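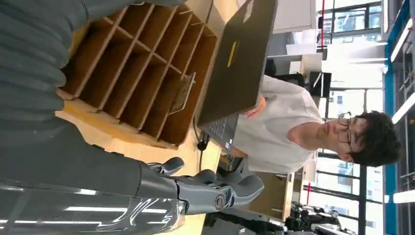
## 轮椅竞速组训练通讯:过渡期负荷安排与器材核查

01/02/2024

本期主要内容为冬训第二阶段的负荷调整、手轮与手套的核查办法、室内滚筒台的使用参数,以及四月测试的报名规则。适用对象为 T53、T54 级别的在训运动员及其随队教练。T51、T52 级别的安排另行下发,其中推轮频率与间歇时长的设定与本文不同,请勿直接套用。

### 一、负荷调整

第一阶段以有氧容量为主,主观用力程度控制在低到中等区间。从执行情况看,多数运动员的训练量达到计划要求,但强度分布偏向中间:应当轻松完成的长距离推得偏快,应当顶上去的间歇段又推得不够。这种分布在日志里看起来很饱满,对阈值速度的贡献却有限,肩部的累积负担反而上升。

第二阶段作如下修改:

- 长距离课的强度上限改为以心率与推轮频率双重控制,任意一项超出即降速,不等另一项。
- 阈值课每周两次,两次之间至少间隔 48 小时。
- 起跑与加速课放在休息日之后的第一课,热身不少于 20 分钟。
- 力量课保留,卧推类动作减量,划船、外旋和肩胛后缩类动作增量,推拉比按一比二执行。

关于心率上限,个别教练提出,高位脊髓损伤运动员的最大心率受自主神经功能影响,按年龄公式推算没有意义。这一意见成立。凡损伤平面在胸六及以上者,长距离课只看推轮频率和主观用力程度,心率仅作记录。有自主神经反射异常病史的运动员,训练前须确认导尿和排便情况,训练中出现头痛、面部潮红或血压骤升的迹象时立即停课,保持坐位,松开束带,查找刺激源,并通知队医。

阈值课的基本结构为 4 组,每组推行 6 分钟,组间慢推 2 分钟。速度以最近一次 5000 米测试的平均速度为基准,第一周取 95%,第二周取 98%,第三周维持,第四周减量。若第三组的平均速度较第一组下降超过 3%,取消第四组,改为 15 分钟放松推行。取消的组数不在后续课次中补做。

### 二、推轮技术要点

冬训期间提交的侧面录像中,最普遍的问题是接触点偏后。以轮圈顶点为十二点方向,接触点宜在一点附近,释放点宜在六点至七点之间。接触过早会产生制动分力,接触过晚则缩短有效推程。接触点偏后的运动员往往同时存在躯干过高的情况,调整时先看坐姿,再看手臂。

坐姿调整的次序为:座舱横向间隙、膝部高度、髋部前后位置。每次只改一项,改动后至少完成三次训练课再作评价。座舱间隙过大时,躯干的前倾动作有一部分消耗在身体与座舱的相对滑动上,录像里表现为车体前轮的周期性抬起。处理方法是在座舱侧壁加衬垫,衬垫须为闭孔材料,边缘倒圆,并避开坐骨与大转子部位。皮肤检查在每次调整后的当天和次日各做一次,发现按压后不褪色的红斑,停用该衬垫。

恢复期手臂轨迹不作统一要求。高肘后摆与弧形回收各有使用者,目前没有充分依据表明其中一种在所有距离上占优。教练只需确认两点:左右两侧对称,回收末段手部速度与轮圈速度接近。后一点对保护腕关节较为重要,手部速度明显低于轮圈速度时,接触瞬间的冲击由腕和肘承担。

### 三、手轮与手套核查

手轮胶面磨损不均会直接影响推力传递。核查办法如下:

1. 将竞速椅架空,轮子离地,擦净胶面。
2. 缓慢转动一圈,用指腹检查有无翘边、起泡和硬化段。
3. 沿圆周取四处测胶面厚度,最大与最小值之差超过 0.5 毫米即更换。
4. 检查手轮与轮组的固定螺栓,按制造方给出的扭矩复紧,不凭手感。
5. 登记更换日期和胶料批次。

胶面更换后需有两至三次训练课的磨合,因此不要在比赛前一周内更换。雨天场次使用的备用轮组应在干燥环境下先行磨合一次,并单独标记。

手套方面,硬壳手套的接触块磨损至基准线时应更换。热塑材料手套在重新塑形后,须检查拇指与食指接触面的夹角是否与原件一致。夹角变化会改变接触点的位置,运动员容易误认为是技术退步。建议每人保留一副定型良好的手套作为样件,不参与日常训练。

本季有两套器材进入试用。一套为 Stumero 的手套接触块,硬度高于现用型号;另一套为 Emard 的轮组衬垫。试用仅限已报名的运动员,试用期内每次训练课后填写反馈表,内容包括打滑次数、掌指关节不适程度及天气情况。试用结论未出之前,不作推荐,也不得在选拔赛中首次使用。

### 四、室内滚筒台参数

Warville 训练基地的室外跑道在低温期间路面湿滑,部分课次转入室内。滚筒台与跑道的阻力特性不同,主要差别在于没有空气阻力,惯性由飞轮模拟。直接以速度对照会高估运动员在高速区的能力,因此室内课一律以功率或推轮频率作为控制指标。

使用前完成滑行校准:推至设定速度后停止推轮,记录减速至静止所需的时间,连续三次,取平均值。三次之间差异超过 5%时,检查胎压、滚筒轴承和车体固定带。胎压以充气后静置十分钟的读数为准。固定带应限制车体的横向移动,同时允许前轮有小幅浮动;收得过紧会使后轮对滚筒的正压力增大,阻力随之偏高。

室内课的散热条件较差。脊髓损伤运动员在损伤平面以下的出汗功能减退,体温上升较快,主观感受常滞后于实际体温。具体要求:

- 室温控制在 18 摄氏度以下,每台滚筒配一台风扇,正对躯干。
- 单次连续推行不超过 60 分钟,超过半程时强制补水一次。
- 备喷雾瓶和冷毛巾,置于运动员伸手可及处。
- 出现反应迟钝、皮肤干热或恶心时停课降温,当天不再恢复训练。

台架预约通过队内表格提交,每个时段包含校准和清洁时间。结束后擦净滚筒表面,残留的胶粉会影响下一位使用者的校准结果。

### 五、肩部监测

肩痛是本项目最常见的停训原因。日常转移、上下车和推行日用轮椅的负荷都作用于同一关节,训练日志若只记录竞速椅里程,会低估总负荷。自本期起,日志增加一栏,记录当日转移次数是否明显多于平时,例如旅途、搬家或更换住处,填“是”或“否”即可。

每周一次的自测包括:外展至九十度有无疼痛、空罐试验、仰卧外旋幅度左右差。疼痛评分以零至十计,三分及以下照常训练;四至五分取消起跑课和卧推类动作,其余课次减量;六分及以上停止推行,转诊。连续两周为四分者按六分处理。

体能教练 Getsemaní Figueroa 补充一点:自测应安排在训练前的固定时段,热身之后测得的数值普遍偏低,与其他人的数据不可比。此前已在热身后完成自测的运动员,请在日志中注明,不必重测。

### 六、四月测试

测试定于四月进行,地点为 Onuoha 田径场,具体日程随参赛通知下发。项目包括 200 米、800 米和 5000 米。200 米取两次中的较好成绩,两次间隔不少于 20 分钟;800 米分道起跑,抢道线位置按现行规则执行;5000 米集体出发,允许跟车,但领骑位置的轮换由运动员自行处理,教练不得场外指挥。

报名须提交:

- 有效期内的分级证明。分级状态为待复核者,可以参加测试,成绩单独列出。
- 近六个月内的体检结论,含肩关节与皮肤检查。
- 竞速椅尺寸自查表,重点为主体离地高度、后轮直径和前后轮外侧边界。
- 头盔照片及内标识照片各一张。

尺寸自查不合格的器材可在测试前一天的检录时段内修改,现场提供基本工具,不提供焊接。转向补偿器须由运动员本人独立操作,凡需他人协助复位的机构一律不予通过。

名额总数为 186 个,按报名材料齐全的先后顺序确认。材料不齐者不占名额,补齐后重新排序。需要陪同人员进入检录区的,在报名表中注明人数与用途,现场不再临时加办证件。

### 七、日志填写的几处更正

上期表格中,“推轮频率”一栏的单位误印为每秒,应为每分钟。已按每秒填写的,由统计员统一换算,运动员不需修改原件。“胎压”一栏请写明单位,目前提交的表格中两种单位混用,换算时容易出错。风速一栏仅室外课填写,逆风为负,顺风为正,侧风写方位,不写数值。

减量周的日志同样需要提交。减量周的频率与主观用力数据是下一阶段设定基准的依据,缺失时只能沿用旧基准,训练强度会相应偏低。

下期内容为弯道转向补偿器的调校,以及冬夏两项兼项运动员由坐姿越野滑雪转入竞速椅时的肩带力量过渡。兼项运动员如有近两季的训练日志,可先行提交给所在组教练。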